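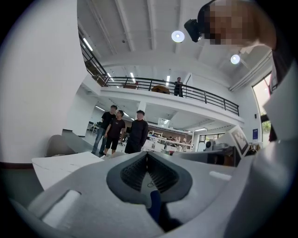

Black ridged grip pads inside a dark-gray rubber jaw.

Cleaning, Repairing and Storing Field Gear at Home
Workshop notes by Tetteh Bawa, revised 6 Oct 2018

These notes cover cotton canvas, nylon webbing, leather boots, brass fittings and wooden footlockers. They apply to gear you own. Issued items that go back to supply should be cleaned by the method printed on the label or in the unit's own instructions, and left unmodified.

Cotton canvas
Brush off dry soil before any water touches the cloth. A stiff nylon brush is adequate; wire cuts the yarn. Turn pockets and flaps inside out and brush the corners, where grit collects against the stitching.

For a pack or shelter half, fill a tub with 20 liters of cool water and add a small amount of plain soap flakes. Laundry detergent strips the factory water repellent and should be kept away from treated canvas. Soak, work the surface with a soft brush, drain, and rinse until the water runs clear. Do not wring. Hang by the strongest seam, in shade, and turn the piece once while it dries. Canvas that feels dry on the face is often still damp at the hems, so allow a second day before folding.

Mildew spots: brush outdoors, then sponge with one part white vinegar to four parts water. The gray stain usually remains after the growth is dead. Bleach removes the stain along with a good part of the cloth's strength.

Nylon webbing and pouches
Webbing can take warmer water than canvas, but not a dryer. Close all hook-and-loop before washing. Clean lint from the hook side with a fine comb, working across the rows. If the hooks are flattened, replace the strip.

Frayed ends are sealed with a flame held just below the edge. Let the nylon draw back and form a bead, then press it flat with the back of an old spoon. Ventilate the bench. Polyester behaves the same way. Cotton tape will simply burn, so test an offcut first.

Inspect bar tacks at every load point. A tack with three or more broken stitches gets resewn in bonded nylon thread. Ordinary sewing thread is not suitable.

Patching
Cut patches with rounded corners. The last one I fitted, to the floor of a duffel bag, measured 244 mm by 287 mm for a tear less than half that size, and the margin is deliberate: the stitch line has to sit in sound cloth. Turn the edge under, baste, and sew two rows. Match the direction of the weave or the patch will pucker after the first wash.

Gebremedhin Nigatu points out that beeswax run along the finished seam slows leakage as well as any commercial sealer he has tried. I have used it on three packs and agree, with the reservation that it picks up dirt.

Boots
Remove laces and insoles. Wipe with a damp cloth, stuff loosely with plain newspaper and change the paper when it is damp. Keep boots away from radiators and stoves. Leather dried fast cracks across the vamp and no dressing will close the crack.

Smooth leather takes a thin coat of cream, then wax. Rough-out leather takes neither; use a brass suede brush and a silicone-free spray. Speed hooks that have loosened can be reset with a small anvil and a ball-peen hammer, using light blows.

Brass
Unlacquered buckles and grommets clean up with a paste of flour, salt and vinegar left on for ten minutes. Rinse well, particularly on canvas, as salt left in the cloth draws moisture. Lacquered brass should only be washed with soap. If the item may have value to a collector, leave the surface alone and ask someone first.

Footlockers
Check hinges and hasp before loading. Stripped screw holes in the wood are filled with glued hardwood matchsticks, cut flush and redrilled. A lid that binds in July and closes freely in winter needs no planing; wax the edge.

Line the bottom with unbleached cotton sheeting. Cedar blocks help against moths if they are sanded once a year. Mothballs leave an odor in wool that airing does not fully remove.

Before closing the lid, empty every pocket. Batteries and water-purification tablets do the most damage in storage. Any ammunition found should be left out of the locker and dealt with under local rules.

Storage conditions
A closet on an inside wall is better than an attic or a basement. Fold canvas along different lines each year. Store rubberized items flat with talc between the layers, and roll ponchos loosely.

Corrections to the stitching section came from Eimear Ó Dubhghaill. The table of thread sizes is being redone and will go up separately.

Contact: Tetteh Bawa, Tirach Workshop Notes | © 2018 Tirach | Back to top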